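3.2 Erhebung der Demonstrationen durch Fernsteuerung

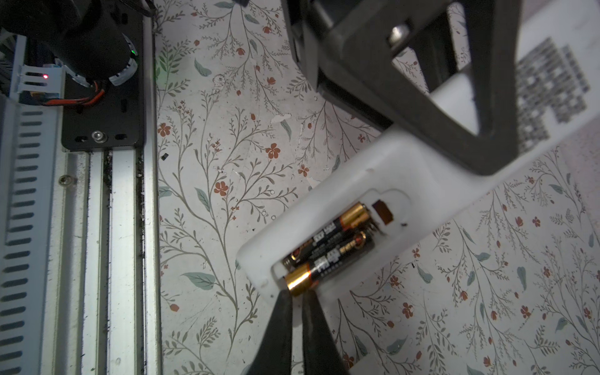
Abbildung 2: Greifer am goldfarbenen Ende einer Batterie im offenen Batteriefach, Aufgabe »Batterie«.

Für alle in diesem Abschnitt beschriebenen Aufgaben wurde dem Roboter die Bewegung durch einen Menschen vorgegeben. Wir haben zwei Wege verglichen. Beim ersten Weg wird der Arm im nachgiebigen Modus direkt mit der Hand geführt, beim zweiten Weg steuert die Bedienperson den Arm aus der Entfernung über einen kleineren Führungsarm. Die Software für beide Wege heißt Skála und wurde an unserem Standort in Cludmont entwickelt. Die Aufzeichnung der Gelenkwinkel und der Bilder der Handgelenkkamera ist in beiden Fällen gleich, sodass die Datensätze ohne Umrechnung gemeinsam benutzt werden können.

Die Aufgabe »Batterie« haben wir gewählt, weil sie auf kleinem Raum mehrere Schwierigkeiten verbindet. Eine Zelle vom Typ AA muss an einem Ende gefasst werden, während die Nachbarzelle in der Vertiefung dicht daneben liegt. Die Federkontakte üben eine Kraft in Längsrichtung aus, und die Bedienperson kann diese Kraft bei der Fernsteuerung nicht fühlen. Sie muss sie aus dem Kamerabild erschließen, zum Beispiel aus der Verformung der Fingerspitzen. Bei der Handführung ist die Kraft dagegen spürbar, aber die Hand der Person verdeckt leicht die Sicht auf das Fach. Auch kommt die Hand dann in das Bild der Kamera, was für das spätere Lernen ungünstig ist.

Die Demonstrationen wurden von 16 Personen durchgeführt. Keine von ihnen hatte vorher mit Skála gearbeitet. Jede Person bekam eine mündliche Einführung und durfte so lange üben, bis sie sich selbst als sicher bezeichnete. Insgesamt liegen 3000 Aufzeichnungen über alle Aufgaben vor, davon 146 für die Aufgabe »Batterie«. Von diesen 146 Aufzeichnungen stammen 93 aus der Fernsteuerung und die übrigen aus der Handführung. Die ungleiche Verteilung hat einen praktischen Grund: Der nachgiebige Modus stand erst ab März zur Verfügung.

Eine Aufzeichnung beginnt mit dem offenen Greifer über der Arbeitsfläche und endet, wenn die Bedienperson das Fußpedal betätigt. Abgebrochene Versuche wurden nicht gelöscht, sondern mit einer Markierung versehen. Wir halten dies für wichtig, denn gerade bei der Annäherung an das Batteriefach korrigieren viele Personen ihre Richtung mehrmals, und diese Korrekturen gehen verloren, wenn nur die glatten Durchläufe behalten werden. Die Markierung erfolgte durch Othmane Metwally und wurde von Nomvula Mathebula unabhängig wiederholt. Fälle mit verschiedener Bewertung wurden gemeinsam noch einmal angesehen.

Während der Erhebung zeigte sich, dass die Skalierung zwischen Führungsarm und Roboterarm einen größeren Einfluss hat als erwartet. Mit der Übersetzung eins zu eins empfanden die meisten Personen das Heranfahren als angenehm, das Fassen der Zelle jedoch als zu unruhig. Wir haben deshalb eine umschaltbare Übersetzung eingeführt — die Bedienperson wählt sie mit einer Taste am Griff. Der Zeitpunkt des Umschaltens wird mit aufgezeichnet. In Abschnitt 4 wird er als zusätzliches Merkmal verwendet, um die Bewegung in eine grobe und eine feine Phase zu teilen.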